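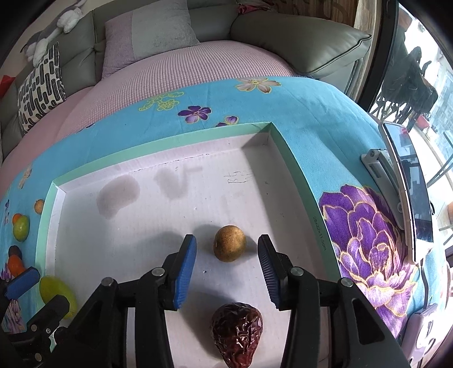

Dried fruit in a mint-green and white box, 28x22x11.5cm.

About Clakeck

Clakeck is a flower and plant shop with its own growing ground at Hurthorpe. We sell cut flowers, hand-tied bouquets, pot plants and, from March until the first frosts, bedding and herbs. We also do flowers for weddings, funerals and local businesses.

The shop began as a stall selling sweet peas and dahlias on market days. When the old nursery on Khurana Lane came up for rent we took it on, glasshouse and all, and moved the shop into the brick building at the front. The glasshouse needed 310 new panes before we could heat it. We now grow close to the shop for most of the summer and buy in from growers and the wholesale market for the rest of the year.

What we grow

There are 70 beds outside, used mainly for annuals — cornflowers, larkspur, scabious, snapdragons — with a few kept for peonies and roses. The peonies are usually over by the end of June and we do not take advance orders for them. Tulips and ranunculus are grown under glass and come first.

Pot plants are kept at the far end of the shop, away from the door. Care labels are written by us and go home with the plant. If yours has lost its label, ring and tell us what the leaves look like.

Lito bouquets

Lito is the name of our weekly bouquet. It comes in 3 sizes and is made from whatever is cutting well that week, so you choose the size and we choose the stems. You can ask for no lilies, which we suggest if you have a cat. Lito can be ordered once or as a regular delivery, and regular orders can be paused if you are away.

Weddings and funerals

We made up 1379 buttonholes last year, so weddings are a large part of the work. Please come in to talk it through, and bring a piece of fabric if you are matching a colour. For funerals we work directly with the family or with the funeral director. Sprays, wreaths and letters are all made here in the workroom.

Visiting and delivery

We are open Tuesday to Saturday, with parking in the yard behind the shop. The gate is narrow — larger vans should stop on the lane. Delivery in Hurthorpe is free, and orders placed before noon go out the same afternoon. Villages further out are charged by distance.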